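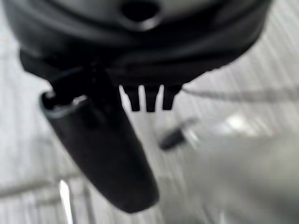
Dropping Kendden for Delent, small shop, am I nuts?
Posted Tuesday by cornerlot_ed

Ok quick one before I open. We're a small snack and drinks shop in Edumwood, next to the bus stop, mostly people on their way to or from work. Kendden has been our wholesaler since we opened. Never loved them, never had a reason to leave. Now they've raised the minimum order and I'm sitting on stock I didn't want.

Last invoice was $2,116. A normal one for me is way under that. I padded it to hit the minimum, so now I've got cases of soda water in the hallway and my spouse is walking sideways to the bathroom.

Delent has a lower minimum and the rep says delivery twice a week. Prices look a little higher on chips and gum, a little lower on drinks. Anybody here made this switch? What did you find out the hard way? Not interested in "just go to the warehouse club yourself", I did that the first year and my back still remembers.

---

tallyho_mart

Did it a while back. Would do it again but read the fuel surcharge part first. It isn't on the price sheet. It's on the second page of the account form in gray type and it goes on every drop. So your twice a week delivery is two surcharges, not one. I called and got mine down to one a week by asking, took maybe ten minutes on hold.

---

nickel_and_lime

Going to be the grump. Your problem is the minimum, your fix is swapping suppliers, and those are different sizes of thing. Have you asked Kendden for an every other week slot? Same minimum, half as often. I'm about your size by the sound of it and thats what I do. They don't advertise it. You have to ask for the route desk, the rep will tell you it doesn't exist.

---

cornerlot_ed

Didn't know about the route desk. Will call. But every other week means I need somewhere to put two weeks of stuff and see above re: hallway.

Also it isn't only the minimum. Shorts are killing me. March was the worst, every single delivery was missing something, and the credit for one of them ran to $174 and took 9 days and three emails. Small shop, that's my Tuesday restock gone.

---

tallyho_mart

9 days is fast for them lol

---

dry_goods_dana

Wait do you check in the load while the driver is there? Because if you sign first and count later you have no leg to stand on with either one. I make them wait. They hate it. I have a folding stool out for the driver now and we get along fine.

Setup that works for me, take it or leave it. Front shelf is only what sells in a week. Everything else lives in the back with a strip of tape and the best-by written on it in marker. A little table up front for gum and whatever I'm trying out, one or two things on it at a time.

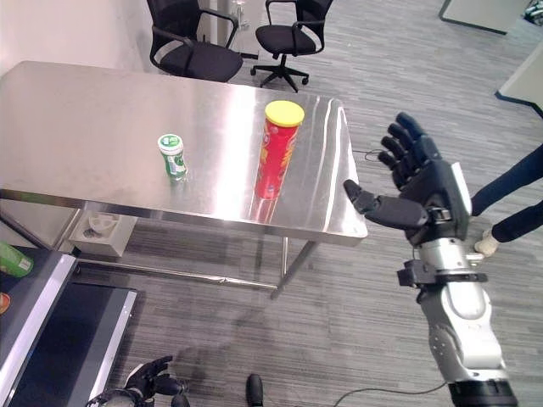

Trying out is the important part. I don't take a full case of anything new until a few singles have moved at full price. Delent will split a case on some lines if you ask, Kendden flat refused me. For a shop with no storage thats worth more than a few cents a unit. Split cases cost extra, yes. Dead cases cost more.

And rotate when you stock, don't "rotate later". Later is when you find the stale ones.

---

nickel_and_lime

Dana is right about tape and wrong about split cases. I ran the numbers on mine. By the time you pay the split fee you've given away whatever margin there was on chips, which was already thin. You're basically working for the chip company at that point. Carry fewer kinds. People say they want choice, then they buy the same two things.

---

dry_goods_dana

My customers don't buy the same two things. I'm by a school. If I have nothing new on the shelf by the end of the month the kids walk across the road. Your place is in an office lobby, they can't go anywhere, they're hungry and on a break.

---

nickel_and_lime

Fair on the lobby. Still say fewer.

---

cornerlot_ed

Im closer to Dana on this. Bus crowd is picky. There's one guy who wants a specific spicy flavor and if it isn't there he buys nothing and sighs at me. But I also know I'm carrying too much slow stuff. Two kinds of seaweed something that I personally have been eating for lunch.

Called the route desk btw. It exists! Woman there was nice. Every other week is possible but only a morning slot between 5 and 7, and I'd have to be there. I open at 8. So I'd be sleeping in the hallway with the soda water.

---

pallet_jackal

former wholesale driver here, not Kendden or Delent, one of the little ones. few things from the other side of the hand truck

shorts mostly happen at the pick, not on the truck. small orders get picked last, by whoever is left, off whatever is left. if you order early in the window you get picked from fuller bays. night before cutoff is the worst time to send it in. everybody does it the night before cutoff

second, mixed cases get crushed at the bottom. tall cans of chips hold up, bags don't. if you're getting a lot of broken stuff ask for bags on a separate tote. costs them nothing

third, drivers know which shops are quick. quick shops get the good end of the time slot. the stool is a nice touch but Dana I promise he complains about you

---

dry_goods_dana

He can complain, he gets an iced tea.

---

tallyho_mart

The ordering early thing is real. I moved mine up a day and shorts dropped off a lot. Not gone. Also whatever you're using for inventory, turn on the reorder alerts. I was on paper until last year and kept ordering what I felt like I was low on. Which was never what I was low on.

---

cornerlot_ed

I use Ha on the register, it does alerts, I turned them off because it kept beeping about birthday candles. Guess I turn them back on and delete the candles.

Ok pallet_jackal that's super useful, I'm absolutely a night before cutoff person. Going to try sending it early this week with Kendden and open the Delent account at the same time. Is there any reason I can't run both? Chips and gum from one, drinks from the other?

---

nickel_and_lime

Minimums. You'd be under on both.

---

tallyho_mart

Not under on Delent if drinks are most of what you sell. Are they?

---

cornerlot_ed

Summer yes, winter no. Ugh.

Let me look. Ok so going by last month drinks alone would clear the Delent minimum if I ordered once a week. Chips and the rest wouldn't come anywhere near Kendden's. So it's either everything with Delent, or drinks with Delent and I pick up the chips myself, and I said I wasn't doing that.

Though chips are light. It was the water that did my back in.

Redid the snack side last night while I was at it. Pulled all the slow stuff, gave the cans some breathing room, left gaps where I'm not reordering. Looks a bit bare to me but I can see what's missing now without digging.

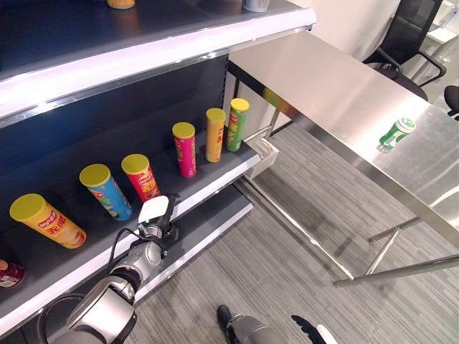

pallet_jackal: gaps are fine for a week, after that people think you're closing. pull everything to the front edge and it reads full. and don't leave the gap for the thing you're out of longer than one delivery, put something else there, even a second row of a good seller. customers don't ask where a thing went, they just stop checking

---

dry_goods_dana

Agree with pulling forward, disagree on filling the gap. If I fill it I forget I was out. The hole is my reminder. I put a little card there, "back soon", and it does bring people back in to check. Sometimes it's a lie but a short one.

---

nickel_and_lime

Thats what the alerts are for.

---

dry_goods_dana

I don't like beeping either.

---

newish_kiosk

Lurker, hope it's ok to jump in. I started with Delent in the winter so never had the other one to compare. Service has been ok. Driver shows up when they say, give or take an hour. Two complaints. Their substitutions are ON by default, so I got a diet version of something nobody near me drinks, a whole case of it. Turn that off under delivery preferences the day you sign up. And the intro pricing ends after the third order, mine went up nearly 9 percent on drinks and I hadn't put it in my shelf prices. So whatever sheet the rep gave you, ask if it's the intro sheet.

---

cornerlot_ed

Oh no. It says "welcome" across the top of the sheet. I thought he was being friendly

---

tallyho_mart

lmaooo

---

nickel_and_lime

Ask for the standing sheet. Then redo the comparison. Then call the Kendden route desk back and tell her you have the other sheet in your hand. I'm not saying lie, you'd have it in your hand.

---

cornerlot_ed

Ok so the plan. Get the real sheet. Substitutions off. Order early. Ask about one surcharge a week. If the drinks price still beats Kendden after all that I go over to Delent for everything and eat the difference on chips. If not I'm setting an alarm for 4:30 I guess.

Selling soda water at cost till the hallway is clear if anybody is in Edumwood. Bring a car

---

dry_goods_dana

How many cases? I might take a couple off you, mine go fast when it's warm.

---

cornerlot_ed

Too many. DM me, I'm there till 9 tonight.

Contact the moderators | Copyright belongs to the individual posters | Back to top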